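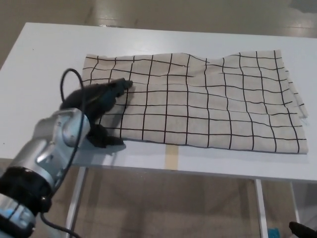 Kemeys Reach, bank and structure inspection, 22 Jan 2022. Walked downstream from the Burneo footbridge to the Pronitz weir, 1,676 meters, left bank first and then the right. The checklist is the same as in August so the two can be compared. Erosion blanket went down on the outer bend last fall, and the edges are what to look at. A cut end left unhemmed frays like the right end of the beige grid cloth on the white table, and once the grid starts to wave and wrinkle the blanket is no longer tight to the soil.

1. Access track and gate
OK. Latch stiff. Ruts by the second passing place need stone before any machine comes in.

2. Footbridge deck and handrails
OK. Moss on the upstream side, scrub before spring.

3. Erosion blanket, outer bend
ACTION. 35 meters laid. Upper edge lifted in two places, pins missing. Re-pin and tuck the downstream end into the trench.

4. Willow stakes
Fair. 11 dead in the lower row. Replace while the wood is dormant.

5. Large wood, anchored
OK. Cables tight, no movement against the paint marks. Some plastic caught behind the root plate, removed.

6. Gravel riffle
Not checked, water too high and colored. Go back when the gauge is under the white line.

7. Livestock fence
ACTION. Bottom wire down at the drinking bay. Sheep tracks on the wrong side. Tell the farm this week.

8. Weir and fish pass
Fair. Branches across the top slot, cleared by rake from the bank. Do not step onto the sill to do this.

9. Life ring and throw line
Ring present. Line is 8 meters short of the length on the label. Replace.

10. Outfall flap valve
OK. Opens and closes by hand, no silt behind it.

Items 3 and 7 to be done before the next high water. Item 6 carried over to the next visit.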